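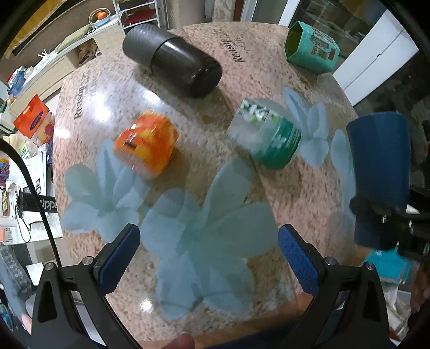

Maxence said I was out of my mind if I thought we could make the last ferry to Cadov, and then he asked if I was going to eat the rest of my sandwich.

I told him we had 43 minutes. Plenty! I gave him the sandwich anyway (he drives better fed) and we took the Ziscombe road with the windows down and my grandmother's clock buckled into the back seat like a kid on the way to school. It struck two as we passed the mill. It struck two again at the bridge. That clock has thought it was two since before I was born, and my aunt Temik wanted it back so badly she'd called me every night in February.

"You could've mailed it," Maxence said.

"You don't mail a clock like that."

So of course we got stuck behind a hay truck, and of course he wouldn't pass it, and when we came down the hill the ferry was already out on the water with all its lights on, looking really pretty, I have to say. I wanted to cry. Maxence turned off the engine and we sat there listening to the ticking.

Then my phone rang, and it was Temik, yelling over the wind.

"Where are you two? I came across to meet you! I'm at the ticket office, I've been waving my scarf at that car for five minutes!"

I leaned over and honked the horn, and in the back seat the clock struck two.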